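Pudgate Home Forum > Workrooms and Desks > Cables and Power

Thread: Power strip on a stone top, fixed or loose?
2,564 views, 10 replies

marl_bench
Joined: December
Posts: 2

I have a stone counter along one wall of the workroom, polished, dark, 25 mm thick. One wall outlet at the left end, behind the tall cabinet. I need power at the middle of the counter for chargers and a lamp. Options as I see them:

1. Strip screwed to the wall above the counter. The wall is tile and I would prefer not to drill it.
2. Strip stuck to the counter with double-sided tape.
3. Strip left loose and moved where needed.

Which of these holds up over a few years? Load is small, nothing with a motor or a heating element.

ohmslaw_ed
Posts: 1,009

Option 1. Drill the grout lines, not the tile face. A strip on a wall doesn't collect crumbs or spilled coffee in the sockets.

terrace9
Posts: 318

Grout lines are rarely spaced to match the keyholes on the back of a strip. Mine were out by 8 mm. I ended up putting a batten on the wall and the strip on the batten, which looks as bad as it sounds.

For small loads I would go with option 3. Buy one with a proper collar where the cord enters the housing. That joint takes all the bending when the strip gets moved, and it is the first part to fail on cheap ones.

quillfeather
Posts: 77

Option 2 works if you degrease first. Isopropyl, two passes, let it dry, press for a minute. Foam tape on polished stone holds very well. I used the Kinoshita gray roll, 19 mm wide. Getting it off again took dental floss and an evening.

ohmslaw_ed
Posts: 1,009

Check the manual before taping anything down. Some makers say not to fix the strip by adhesive. I would also not leave a loose strip anywhere near a sink.

marl_bench
Posts: 2

No sink in the room. Nearest water is the hallway. The manual is one folded sheet and says nothing on mounting.

Cincombe_cellar
Posts: 451

I run option 3 and have no plan to change it. Notes from my setup:

Cord comes in from the back, so the slack stays away from the front edge. Leave enough that the strip can turn without pulling on the collar.

Keep the chargers off the stone. Hard plastic on polished stone slides every time you pull a plug, and the small ones end up on the floor. A printed mat from the Clarnine sale bin fixed that for me. Any mat with a rubber back will do.

Label anything black and boxy. A bit of tape with a small label takes seconds.

Bundle the thin white cables separately from the colored ones. I can find an orange lead at a glance. White ones all look alike in a heap.
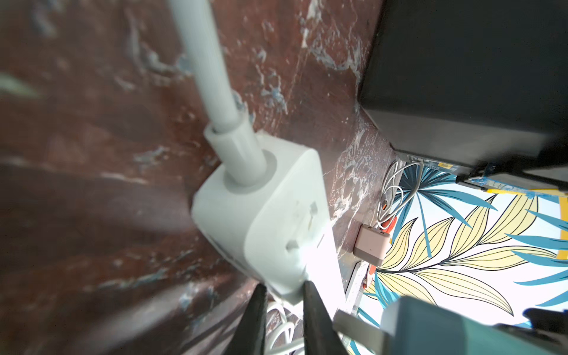
White strip on the marbled top, pink charger with the orange cable on the leaf mat.

terrace9
Posts: 318

Good collar on that one. Does the mat creep on the stone at all?

Cincombe_cellar
Posts: 451

A little. I push it back when I wipe down.

quillfeather
Posts: 77

Still not convinced by loose. To pull a stiff plug you need one hand on the strip and one on the plug. Taped down, you need one hand. I plug and unplug nearly 10 times a day and it adds up.

ohmslaw_ed
Posts: 1,009

Then the strip is the wrong tool. If things get plugged in that often, put in a multi-port charger and leave it connected. The strip should see very few insertions. The contacts loosen with use, and a loose contact runs warm.

Agree with terrace9 about the collar. Also look at the cord rating printed on the jacket and compare it with the rating on the strip. I have seen the two disagree.

marl_bench
Posts: 3

Decision for now: loose strip with a collar, cord from the back, rubber-backed mat for the chargers. I will measure the grout spacing anyway in case I change my mind. If the strip wanders too much I'll try one short piece of foam tape at the cord end only, so that it can still be peeled off.

quillfeather
Posts: 77

One piece at the cord end will let it pivot. Use one at each end or skip it.

Last post in thread: 2025-03-20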